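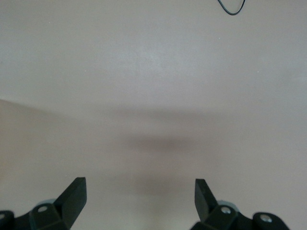 Leave the Walls Alone for a Year

2024-08-07

When we bought the house in Birnum, the first thing people asked was what color we were going to paint it. They asked before they asked how many bedrooms it had. I said we were not going to paint it, at least for a year, and most of them took this as a sign that we had run out of money.

We had some money. I had set aside 700 dollars for paint and supplies, and it stayed in the account. I think more people should do the same with a house they have just moved into, and I think the habit of painting before the boxes are unpacked is mostly a waste.

A new owner knows very little about a house. You have seen it two or three times, usually in the middle of the day, with someone else's furniture in it. You don't know which room you will sit in after supper. You don't know where the sun lands in August or how dark the back hall gets by five in the winter. Paint chosen at that point is chosen for a house you have not lived in yet.

I have done it the other way. In our last place, a rental on the edge of Raria where the landlord let us do what we liked, I painted the kitchen a dark green the first weekend. It looked good on the card. The kitchen faced north and had one small window, and for four years I cooked with the overhead light on at noon. I could have repainted. I didn't, because by then there were shelves up and a stove I did not want to move.

The usual argument for painting right away is that the rooms are empty and it will never be this easy again. That is true as far as it goes. Moving a couch to the middle of a room takes ten minutes, though, and painting a room twice takes two weekends and twice the paint. Kitchens are harder to clear, I admit, and if the walls are in bad shape or smell of smoke, go ahead and paint them. A wall that is plain and sound can wait.

The other argument is that off-white is dull and makes a house feel as if it belongs to a bank. I used to agree. The paint store on Herrera Street has a rack with 81 whites on it, and I thought this was a joke on the customer. After 14 months with one of them I am less sure. The front room is a different color at breakfast than it is at four in the afternoon, and I had never noticed a wall do that when it was dark green.

There is also the matter of fashion. Everyone on our block who bought in the same few years has the same gray in the entry. The people who bought after them have the same blue. Each group painted quickly and picked what was being shown that season, and a good number of them are now painting over it.

We did finally paint one room this summer, the small bedroom upstairs. It was a pale yellow, and it took one gallon. The rest of the money went toward a storm door, and I have no plans for the hall.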